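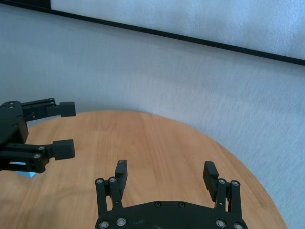

Birgit Schwerdtfeger
Principal Investigator, Brumine Project, Skovimari Lab

Progress report to the Kaufmann Fund
Thursday, November 3, 2022

In April we told the fund that by fall we would have two arms sharing one table and building small towers of cubes from demonstrations alone. We have two arms, one table, and several opinions about what counts as a tower. The parts of the plan that involved buying things went smoothly. The parts that involved the arms are described below, and I have tried to keep the adjectives under control.

What we said we would do

The proposal had one claim at its center: a policy trained on human demonstrations will stack more reliably if it has to decide, before either arm moves, which arm gets the cube. We called this early commitment. Our comparison method lets each arm keep its options open until the last moment, much as people do at a four-way stop, and with similar waving.

The demonstration set is finished. It holds 500 episodes, recorded by people steering both arms by hand, with the cubes put down in a new arrangement before each one. I budgeted a month for this. The budget line was optimistic, and I would like it noted that I wrote it before I had tried steering both arms myself.

Of the full set, we threw out 32 episodes. Most of these went because the operator changed arms halfway through and the recording contained a lengthy change of heart. We argued over keeping them, as examples of recovery. We tried it. The policy learned the change of heart very well and the recovery hardly at all, so out they went.

Where the method stands

Early commitment works on short towers. With a cube on each side of the table, the nearer arm takes its cube, the other stays open and out of the way, and the stack goes up. The comparison method gets there too, but it spends a good deal of time with both grippers spread wide over the same patch of wood, each waiting for the other to show some initiative. On the recordings this looks like courtesy. In the loss curves it looks like nothing at all, and we were slow to find it.

The third cube is where the trouble starts. Placing it means coming in over a stack that already stands nearer the front of the table, with the second arm still in the neighborhood. The committed arm brings its cube in, and the error we see most is in the approach: the policy judges height well and distance toward the front badly. The wrist views are full of gripper by then, and the chest-height view has to carry most of the information. We have started giving that view more weight late in the reach. Early runs look better. I will put a figure on it when I have one that survives being run again the following week.

Color has given us less grief than expected. We feared the policy would insist on pink over light blue, having seen a lot of it, and for a while it did. Shuffling the starting arrangement in the later episodes fixed most of that.

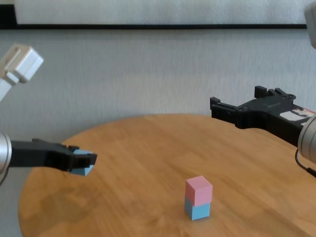
What slipped, and by how much

The study with unfamiliar objects has not begun. It was due to start before this report, and it will start after it. The Clollix controller software needed two updates, and the second one quietly changed the meaning of "open" for the grippers. Every closing distance in our older recordings had to be converted. The conversion took an afternoon; finding out that we needed it took considerably longer.

Next period

We will finish the three-cube comparison first, with the same starting arrangements for both methods, and then move to the unfamiliar objects. If early commitment turns out to help only on short towers, we will say so and publish that. The demonstration set will be released with the discarded episodes in a separate folder, clearly labeled, for anyone studying indecision.

Money

Spending is under plan, for the plain reason that the object study is where the rest of it was going. I ask that the unspent portion be carried into the next period. No new equipment is requested. The revised schedule and the budget sheet are attached, and the month I allowed for demonstrations has been corrected in both.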